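Counting the Beat: Rhythm Patterns on Korkex's Second Album

Introduction

For our popular music module we had to choose one recent record and study a single part of it closely. I chose Piltulari, the second album by the duo Korkex, because its rhythms are hard to follow on a first listen and I wanted to know why. The album was released on the small label Greltel and has 15 tracks. Most reviews talk about the vocals. This report is only about the drums and percussion.

Method

I listened to every track with headphones and tapped out the main pulse. I then wrote down the meter, the tempo, and any place where the meter changed. Each track was played 3 times, once for each of those things. For the two longest songs I also slowed the audio to half speed, since the hand percussion was too fast to write out otherwise. I did not use beat detection software. I tried it in January and it kept reading the slow songs at double their tempo.

To compare songs I grouped them by how the pulse was divided. A pattern was called a block if it repeated with no change for at least two bars. Shorter figures were counted as fills and left out.

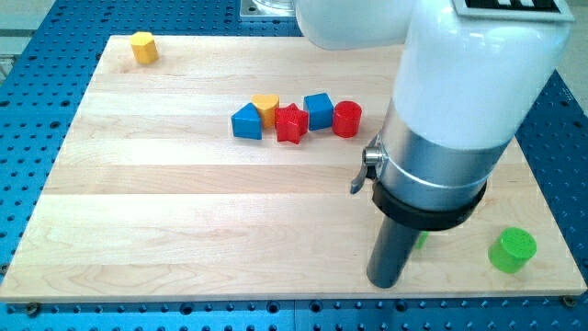
Fig. 1. Shape blocks on a wooden board, with a yellow hexagonal block near the top left corner.

Results

Most of the album is in plain four. This surprised me, as I had expected a lot of odd meters. The uneven feeling comes from the percussion, which often plays in groups of three over the four of the bass. The two parts only line up again after three bars, and the vocal usually enters before that happens.

"Hauksdóttir" is the clearest case. It is also the fastest song, at 200 beats per minute, but the singing moves so slowly that it sounds like a ballad. The kick drum drops out after the second verse and a shaker carries the pulse to the end.

Only two tracks change meter, the opener and the one before last. Both go from four to five in the chorus and back again.

Problems

The mix is dense, and on some tracks I could not separate the shaker from the guitar noise. My notes for track nine are incomplete for this reason. I would also want a second listener to check the block groupings, as I made all of them alone.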